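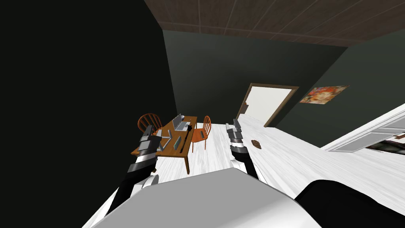

White plank floor, green walls, and a picture hung level with the top of the door frame.

How to Do a Film Festival Weekend in Ramel Without Losing Your Mind or Your Seat

Ramel in July has 124 screenings, three decent coffee places and one street everyone walks down at the same time. I've done it five years running and made most of the mistakes for you. The steps go in order, though you'll probably skip to the food.

Step 1: Book the bed before the films
Rooms near the old harbor go first. Look across the river in Rissanen, where the same money gets you a window that opens. The number 11 bus runs between the two until midnight, and after that you have a 25-minute walk and your thoughts on Scandinavian cinema.

Step 2: Buy the middle pass
There are three. The day pass is for people with self-control. The full pass is for people with no job. The weekend pass costs $65 and covers everything except opening night, when you'd be standing behind a tall man anyway. Pick it up at the Guvmont box office before ten in the morning. Bring the card you paid with and some form of ID that still looks like you.

Step 3: Choose four films a day, then cross one out
Four looks fine on paper. By the last one you will be asleep with your mouth open next to a stranger who paid extra for that seat. My friend Tiina Väisänen schedules five and sees two, and she seems happy enough, but she also brings a pillow.

Leave 40 minutes between films if you're changing theaters. Directors love a Q&A, and so does the man in row three who has more of a comment.

Step 4: Know your theaters
The Guvmont is the big one, with red seats and an organ that gets played whether you want it or not. Sit in the balcony, left side. The Renel has 62 seats and air conditioning set for the storage of fish. Take a sweater. Lines for the Renel start an hour early, and saving a place with a tote bag is considered an act of war.

Step 5: Eat at the wrong time
Lunch at 11:30 or at three. Anything in between means a long wait for a sandwich you'll eat standing up in a doorway. The bakery behind the Guvmont does a salmon pie that sells out by two. Popcorn counts as dinner once per weekend.

Step 6: See one thing you've never heard of
Tyyne Saarinen's midnight program of shorts is where I'd put it. Some are wonderful. One is always eleven minutes of a lake. Sit on the aisle.

Step 7: Getting home
Trains on the last evening are packed, so reserve a seat when you buy the ticket. The early morning one is half empty and has a working snack car.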